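Automação de Bancada — Notas da aula 3
Planeamento e orçamento de equipamento para postos de manipulação
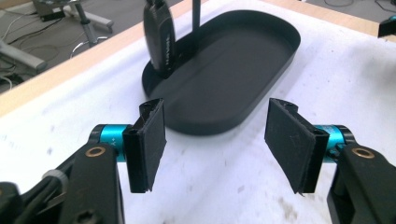 Na aula anterior ficou definida a tarefa do posto. Nesta, passamos da tarefa para a lista de compras. O erro mais comum nos trabalhos de fevereiro foi começar pelo catálogo: o grupo escolhia a pinça e só depois verificava se ela abria o suficiente para as peças.

1. Especificação antes do preço

Para cada posto, escrevam numa página: dimensões mínima e máxima das peças, massa, material da superfície de contacto, número de ciclos por dia e espaço livre em volta da peça. Uma pinça de dois dedos serve para a maioria dos objetos de faces paralelas. Peças baixas, pousadas na bancada, obrigam a ver a geometria da ponta dos dedos e a altura a que se consegue fechar sem tocar na mesa.

Indiquem também se a pinça é manual, empunhada por um operador, ou montada num braço. O custo dos acessórios é diferente nos dois casos e não deve aparecer na mesma linha.

2. Estrutura do orçamento

Usamos como caso de estudo o posto Gono, pensado para a oficina da Kidness. O pedido inicial foi feito a dois fornecedores, Sireck e Adeleke. A proposta escolhida divide-se assim:

Pinça de dois dedos, com cablagem: 1000 €
Bancada e fixações: 700 €
Restantes componentes (comando, alimentação, sensores): 1615 €
Total sem IVA: 3315 €

A proposta da Adeleke tinha a pinça mais barata, mas deixava de fora os cabos e as pastilhas de substituição. Comparem sempre propostas com o mesmo conteúdo. Se faltar uma linha, peçam-na por escrito ao fornecedor antes de preencher o mapa comparativo.

3. Consumíveis e desgaste

As pastilhas dos dedos gastam-se e ganham pó, o que altera o atrito. Devem entrar no orçamento como consumível, com 3 jogos por posto no primeiro ano. O mesmo vale para a cobertura da superfície de trabalho. Casquilhos e articulações entram na manutenção, com a referência do fabricante anotada na ficha do equipamento.

4. Espaço e cabos

Desenhem a planta do posto com o percurso dos cabos até à tomada e ao comando. Calhas, abraçadeiras e extensões custam pouco, mas atrasam a instalação quando ficam esquecidas. Na planta devem constar ainda a cadeira do operador e a zona de passagem.

5. Prazos

O prazo de entrega conta a partir da confirmação da encomenda. No caso Gono, a Sireck só confirmou depois de receber o desenho das fixações.

Trabalho a entregar até 5/9/25: especificação de uma página, mapa comparativo com duas propostas e planta do posto. Os valores devem vir sem IVA, com o imposto em linha separada.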